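Around the House: Sorting the Pill Bottles

Our July item is about a small job that many of us put off, the medicine shelf. Before you read, make some free space on a table. It is much easier there than inside the cupboard.
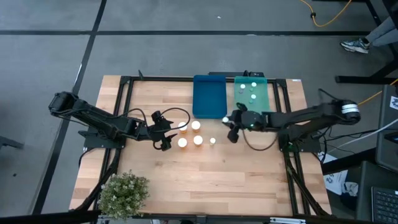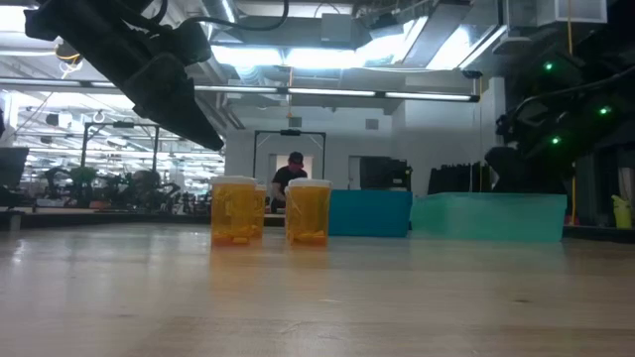
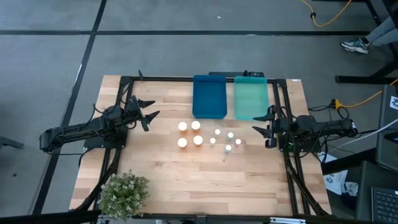 A light wooden tabletop in all three; the blue bin and the teal bin are in the second and third.

Botond Kozma
Household pages editor

13 July 2021

In February I wrote in this newsletter about the linen cupboard, and I received more letters than I expected. Several readers asked me to continue with the bathroom. I will begin with the pill bottles, which in my own home had spread to three different rooms.

I use two plastic bins, and I prefer that they have different colours. Blue is for what stays in the house. Teal, or any lighter colour you have, is for what goes back to the pharmacy. I tried one time with two white bins and after a telephone call I could not remember which was which, so I had to start again.

Put all the bottles on the table first, standing up, with the labels turned to you. Orange bottles with white caps look very much the same, and a small one is easily hidden behind a bigger one. I place mine in short rows with a little space between them. Leave the bins at the back or at the side until every bottle is out.

Then take one bottle at a time. Read the name of the person, the name of the medicine and the date. If the date has passed, it goes in the teal bin. If you cannot read the label, it goes there also, even when you believe you know what is inside. Please do not pour the rest of one bottle into another to save room. My neighbour Marisol Park did this with two kinds of tablets of nearly the same shape, and the pharmacist could not help her to separate them.

Check the caps when you have the bottle in your hand. Turn each one until it closes properly. A cap that only sits on top is not closed, and we have grandchildren visiting in the summer, as many of you do.

The pharmacy will normally take back old medicine without charge, but it is polite to telephone first. Kamrul Miah wrote to me that his pharmacy wants the tablets in their bottles and the name covered with a black marker. Mine asks for nothing special. Never put them in the toilet or the sink.

The bottles you keep should live in one place, high and dry. The bathroom is in fact not very good for this, on account of the steam. I moved ours to the top shelf of the hall cupboard and taped a list inside the door. Each line has the medicine, whose it is and when it expires. My list is written in pencil, so I can correct it.

Next month Tharindu Begum takes over this column and will write about jars and their lids. Questions about the medicine shelf can still be sent to me at the usual address.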